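Psychotraumatologie – module 2, séance 3
Notes de cours (version provisoire, à relire avant les partiels)

Rappel séance 2 : fenêtre de tolérance, hyper- et hypoactivation. Si pas clair, reprendre le schéma du polycopié p. 24 avant de continuer.

1. Pourquoi une phase de stabilisation

Modèle en phases, hérité de Janet. Stabilisation, puis travail sur les souvenirs, puis réintégration dans la vie courante. Les phases se chevauchent – on revient souvent en arrière, surtout en trauma complexe.
Débat toujours ouvert : faut-il une stabilisation longue avant l'exposition ? Certains auteurs disent non, risque de retarder un traitement qui marche. Connaître les deux positions, ça tombe à l'examen.
Critères à regarder avant d'aller plus loin :
sommeil (durée, cauchemars, réveils)
consommation alcool / médicaments
idées suicidaires, automutilation
sécurité réelle au domicile. Un patient encore exposé n'est pas en « post » trauma.

2. L'ancrage sensoriel

But : ramener l'attention au présent quand la personne part en flashback ou se dissocie. On passe par les sens, pas par le raisonnement. Voix posée, phrases courtes, yeux ouverts. Jamais de relaxation yeux fermés en première intention avec un patient dissociatif. 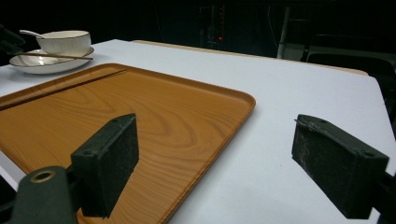

Consigne type : « Nommez ce que vous voyez, puis ce que vous entendez, puis ce que vous sentez sous vos pieds. » Laisser le temps. Ne pas corriger les réponses. Si la personne ne répond plus, l'appeler par son prénom, redonner le lieu et l'heure.
Variante par le toucher : objet froid, tissu rugueux, dossier de la chaise. Toujours demander l'accord avant, et éviter toute odeur ou texture liée à l'évenement.
Erreur fréquente des stagiaires : enchaîner trop vite. Une consigne, une pause, une réponse.

3. Vignette Irura

Consultation Irura, suivi après accident de la route. Homme, 52 ans, évitement massif de la voiture, sursauts, irritabilité avec ses enfants. Trois séances d'ancrage + psychoéducation, puis exposition graduée. À la troisième, il décrit lui-même ses signes d'alerte : mâchoire serrée, bruit qui « s'éloigne ».
Questions à préparer : à quel moment passer à la phase suivante ? Que faire si les cauchemars augmente au début de l'exposition ?
(Discuter aussi le cas Brunari vu en TD, trauma répété dans l'enfance – tableau très différent.)

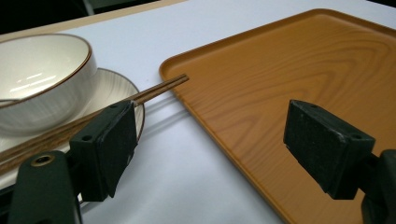
4. Fatigue de compassion et trauma vicariant

Deux notions voisines, à ne pas confondre. Fatigue de compassion : épuisement, installation parfois rapide, envie de fuir les rendez-vous. Trauma vicariant : changement plus profond des croyances du thérapeute (sécurité, confiance, contrôle).
Signes côté clinicien : images intrusives issues du récit d'un patient, cynisme, retards répétés, séances qui débordent.
Mesures : supervision régulière, équilibre des dossiers, thérapie personnelle si besoin.

À lire pour la prochaine fois
Polycopié Fiore, chap. 3, jusqu'à la p. 117
Grille d'entretien Himby – la remplir à deux, en alternant les rôles
Apporter vos questions par écrit, on commence par là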